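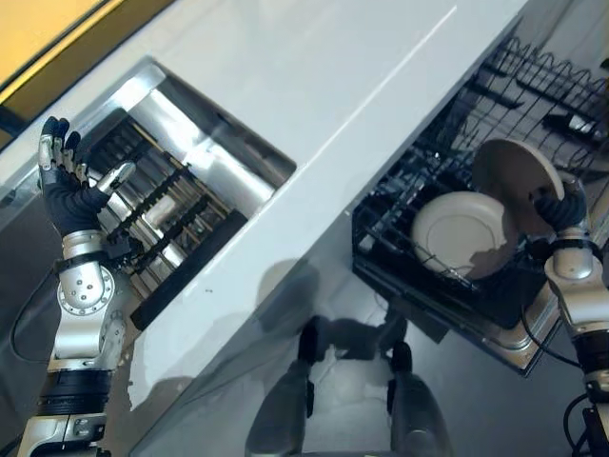 By Nayara Mendonça

ENDHAM, July 30, 2024 – Skallen has suspended all work with its Zaki kitchen robots after a fault caused a machine to release a serving dish during an emergency stop, injuring a technician who was standing at the counter.

The company said in a written statement that the suspension covers its test kitchen in Endham and its assembly site in Guvville, and that it will remain in force until the arm controllers have been corrected and inspected. No Zaki units have been sold to the public.

The technician was treated for a cut to the forearm and has returned to work on other duties, according to the statement. The company did not release the technician's name.

The incident took place during a routine session in which a robot was moving dishes between the sink and the dishwasher. A supervisor pressed the stop button after noticing that the robot's elbow was passing too close to the edge of the counter. Under the company's own safety rules, both arms should have come to rest with the hands closed and any object still held in place. The arms stopped as intended, but one hand opened, and the dish fell against the edge of the sink and broke.

"The stop function is the last protection our staff have, and it must leave the robot in a safe condition every time," said Soledad Villaseñor, director of safety at Skallen. "In this case it did not. We have withdrawn the equipment from use and we will not resume on the basis of a partial repair."

An internal review traced the fault to a software update installed in May. The update changed the order in which power is removed from the arms and hands when the stop button is pressed. Before the update, each hand locked its grip and reported back to the controller before power was cut. Under the new sequence, the controller could cut power to a hand before the lock had engaged. Whether the hand then opened depended on the weight of the object and the angle at which it was being held.

Light items such as cups were usually retained, the review found. Large or heavy dishes were more likely to slip, particularly when lifted clear of the sink and tilted toward the counter.

Engineers later searched the stored records of almost 3,000 sessions carried out at the test kitchen. They found 16 earlier cases in which a hand had loosened its grip during a stop. None had led to an injury, and most had been entered in the log as ordinary handling errors. With the case that injured the technician, the total stands at 17.

Aurelio Lozano, who leads the engineering group at Endham, said the earlier cases should have been identified as a pattern. Staff had been asked to record dropped objects under a single heading, he said, and the form did not ask whether the stop button had been pressed beforehand.

"A plate that slips during a normal movement and a plate that is released by an emergency stop are different events with different causes," Lozano said. "Our form treated them as the same thing. The information was in our possession and we did not read it correctly."

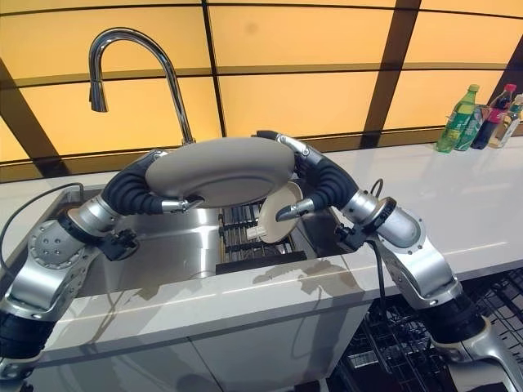

Robotic arms hold an oval dish over the sink during kitchen work at Endham.

The fault is not limited to one type of hand. The same controller software is used with the gloved, five-fingered hands and with the pointed metal grippers, and the review found loosened grips with both. The company has ordered that neither type be powered on in a room where staff are present until the new software has been approved.

Kitchen work was chosen for the Zaki program in part for its difficulty. The robots are required to lift plates and serving dishes of different sizes, turn them, and set them upright between the tines of a rack without striking the faucet or the counter. Much of this work is done with both arms raised over the sink, a position in which a lost grip can send an object a considerable distance before it lands.

The review also examined the position of staff during sessions. Company rules call for a clear area in front of the counter whenever the arms are moving. On the day of the incident the technician had stepped inside that area to reach a tool and had not asked for the session to be paused. Two supervisors told the review that the practice had become common and that they had not corrected it.

Villaseñor said the company did not hold the technician responsible. The clear area was marked only on a floor plan posted at the entrance, she said, and there was no barrier or signal at the counter itself.

Skallen reported the incident to the Endham workplace safety office, which has opened its own inquiry. Xóchitl Meléndez, an inspector with the office, confirmed that she had visited the test kitchen and had received copies of the session records, the stop button wiring plans and the notes that accompanied the May update.

"We are looking at how the change was approved, who tested it and what the test consisted of," Meléndez said. She declined to say when the inquiry would be completed or whether a penalty was being considered.

According to the company's review, the update was tested before installation with the arms at rest and the hands empty. No stop was carried out while a robot was holding an object. The engineers who approved the change had been concerned mainly with the time the arms took to come to a halt, and that time had improved.

The company has announced several changes to its procedures. Any update that affects the stop function must now be tested with weighted objects in each hand and in raised positions. A safety officer from outside the engineering group must sign the test record. The reporting form has been rewritten, and every dropped object is to be examined by the end of the shift in which it occurs. A light barrier will be installed along the counter that halts the session if a person crosses it.

Ketsara Panyasiri, who represents technical staff at both sites, said employees supported the suspension but wanted a role in deciding when it should end. Staff at Guvville were told of the fault later than those in Endham, she said, although robots with the same software were being assembled and powered on there.

Skallen acknowledged the delay and said notices would be sent to both sites at the same time in the future.

Corrected software has been prepared and is being tried on a single arm fixed to a bench behind a screen. The company said it will provide the results to the safety office before requesting permission to reopen the test kitchen.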